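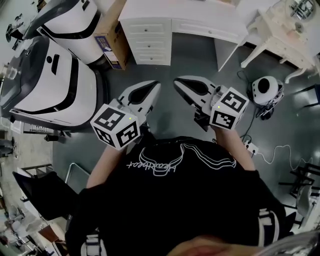
Where we are with the Curndale recordings

Hi Barış,

You asked for a plain update before the October payment, so I'm skipping the slides. We have 520 usable demonstrations as of September 14, 2026, all done by people with a hand-held gripper in each hand and the marker cubes near the handle. No robot has to move for any of this, and it's so much faster than steering the arms by remote -- I wish we'd switched in the spring!

What's going well: Crescencio and Orhun have both gotten really quick. A session used to fall apart when someone turned their wrists and a cube dropped out of view, and we lost whole afternoons to that. Now they keep both cubes facing up almost out of habit (Orhun says he carries groceries that way too).

What isn't: we threw out 70 takes. Most were tracking dropouts when the hands crossed, and the rest were my fault, because I let a stale calibration file sit on the Sernitz machine for 2 sessions. Fixed now, and Alper wrote a check that refuses to start recording if the file is old.

The first policy trained on this set does the simple pick-and-place fine and gets lost on handovers between the two grippers. We need more handovers, plain and simple, so that's most of the next block.

Money: we're on budget except for spare jaws. Could I move a little over from travel? I need three more pairs, and Trarkis wants the order before they'll quote a delivery date.

Tsutomu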